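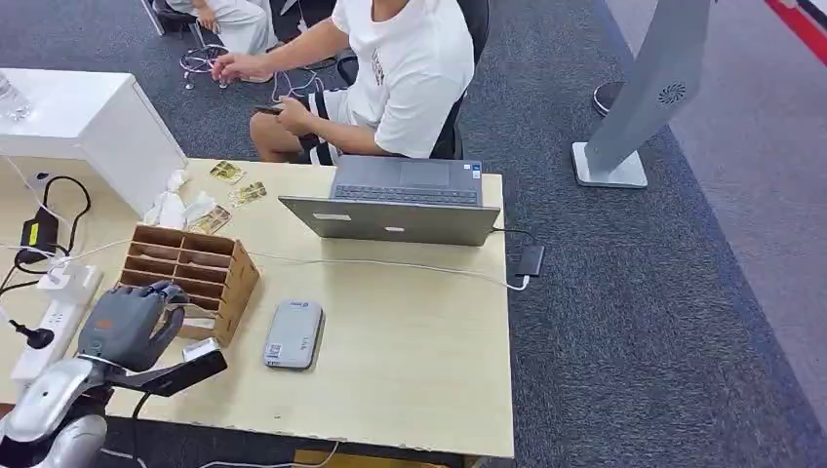 Shortlisting for a manager post, start to finish, for firms with no HR department. Did this at Travberg for six years, now do it at Rolletti, mostly on my own. You need: the job description, the applications, a pack of cards (postcard size is good), a pen. And somewhere to put the cards. A desk organiser with a grid of open compartments, like the one above, is plenty. One compartment per stage. No software until the end.

Before you start
Closing date passed? Then stop taking applications. Late ones get a polite no, all of them, including the director's nephew.
Get two readers. You and one other who knows the job. Mine is Delali Akpalu, who runs the warehouse side and reads faster than me.
Agree the must-haves. Keep it short. We had eleven once, silly, no human being met them all. Now it's 3. Anything else goes under "nice to have" and can't knock anyone out.

Step 1. Number everything
Number the applications as they come out of the inbox. Number on the form, same number on a card. No name on the card, no age, no address, no school. Number only. Keep the list of names and numbers in a separate file and don't open it till step 5.
Big pile? Still do it. We had 426 for the operations manager job at Rolletti and numbering took one afternoon and some biscuits.

Step 2. Fill in the card
Front: number, then yes / no / unclear against each must-have.
Back: one line of evidence. "Ran team of nine, two sites." Not "seems confident". If you can't point to the sentence in the application it doesn't go on the card.
Don't use the card for your own thoughts on the font. Please.

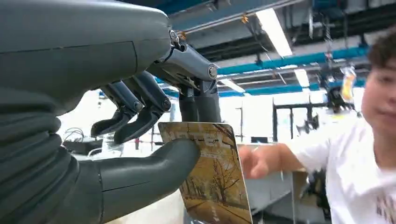 A postcard pinched between thumb and fingers.

Step 3. First sort
Each reader goes through on their own. No talking. Three noes is out. One no is out too if it's a legal requirement (licence, right to work etc). "Unclear" stays in for now.
Swap cards after and see where you differ. Expect some. Delali and I differed on 40 last time and most of those came down to what we meant by "budget experience", which we should of sorted out beforehand.
Where you can't agree, keep the candidate in. Move on.
Rejected at this stage? Write to them the same week. Two sentences will do.

Step 4. Second sort
Now score. 0 to 4 against each must-have, 0 to 2 against the nice-to-haves. Write the scores on the card in pen. Both readers, separately again, then add up.
Do it in the morning if you can. Anything I score after four o'clock comes out low, Kwame Sulemana in accounts checked my sheets once and he was right.
Breaks between batches. Shuffle the cards before the second reader gets them. 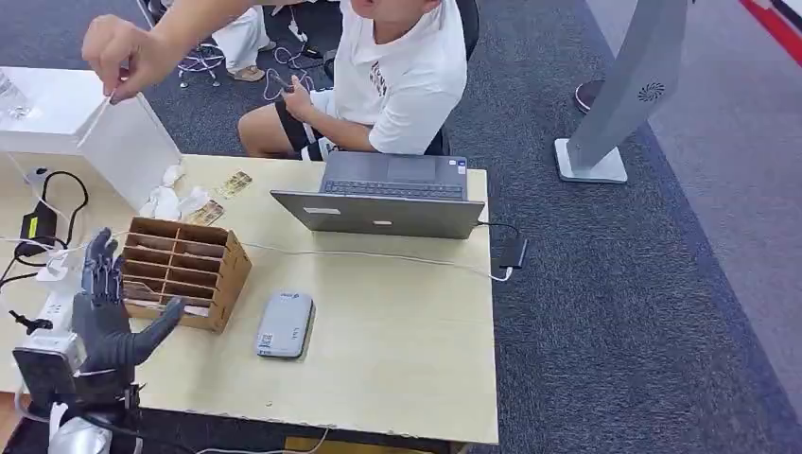
Holding the longlist and the shortlist apart is where people get in a muddle. Cards slide back into the wrong pile, someone gets an invite who shouldn't. So give each list its own place and leave it there. With two columns of stacked slots, as on the cardboard organiser in the photo, I'd put longlist on the left, shortlist on the right, highest scores in the top slot and work down. Label the slots in pencil. Reserves go at the bottom right. Don't mix reserves with the rest even if there's only one or two.

Step 5. Open the names
Only now. Match numbers to names, check for conflicts (old colleagues, relatives, anyone who used to work for you). If a reader knows a candidate, say so and write it down. Get a third person to rescore that one. Saimi Ruotsalainen does ours.
Don't change a score once you've seen the name. New information goes to interview.

Step 6. Invite
Phone first, email after. Give at least a week. Say how long, who's on the panel, whether there's a task, and ask about adjustments. Ask everyone, same wording.
Five is enough for one job. Six if the scores are tied.

Step 7. Records
Type the scores into a spreadsheet, scan the cards, store with the job description. Check your own retention policy and stick to it, then shred teh lot on the date it says.

Common problems
Nobody scores well. Must-haves too tight or the advert was wrong. Readvertise.
Everyone scores well. Add a short written task, 300 words maximum, same question for all.
Reader drops out halfway. New reader starts from the beginning, sorry.

Interview questions are on the next page.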